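Pitbridge Forums > Software > Operating systems
Moving an old laptop off Windows 7

nhyira_o
My mum's laptop still runs Windows 7. She does email, banking and a bit of typing. Is Linux Mint sensible or should I pay for something newer?

Quintana_J
Mint is fine for that. I moved 30 office machines over in November and had two complaints, both about printers.

sepehr.e
Disagree. Who fixes it when you're not there? A refurbished Windows 10 machine is 199 at the shop near me.

Ama Ofori
Depends on the laptop. How much memory? I tried it on mine from a USB stick first — wifi worked, sound didn't until I updated.
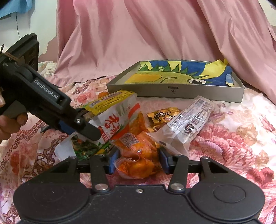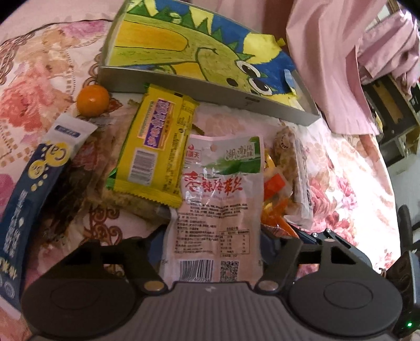 Snacks on the bed.

Run it from the stick for a week before you wipe anything, and check her bank's site in Firefox.

nhyira_o
4 GB, ordinary hard disk.

Quintana_J
Put an SSD in it and use the Xfce version.

sepehr.e
So now she's buying parts as well. Still say refurb.

nhyira_o
Will try the stick first. Her printer is a Luvitz, has anyone got one going?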